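## 4. Adjusting the Kuvo chair

Finish assembly (Section 3) before you start. Sit down only when all five base bolts are tight.

1. Sit with your back against the backrest and both feet on the floor.
2. Pull the right lever up and take your weight off the seat. Release the lever when your thighs are level.
3. Push the lever in to lock the recline, or pull it out to free it.
4. Turn the tension knob under the seat clockwise for a firmer recline. Start with 2 full turns and try it.

**Note:** The knob is stiff when new. Stand up to turn it.

The Kuvo comes with either the low back or the tall back. Lumbar height can be set on the tall back only.

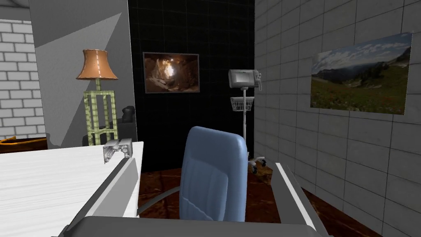 *Fig. 4. Office chair with tall, rounded backrest in pale blue.*

To set the lumbar pad, reach behind you with both hands and slide it up or down until it clicks. There are stops at the top and bottom of the track. Do not force it past either one.

**Caution:** Keep fingers clear of the recline hinge. Do not stand on the seat.

### After the first month

Retighten the base bolts with the Stomby hex key. Check them again every 24 weeks. On carpet, fit the Tumness casters, sold separately. Wipe the fabric with a damp cloth and let it dry before use.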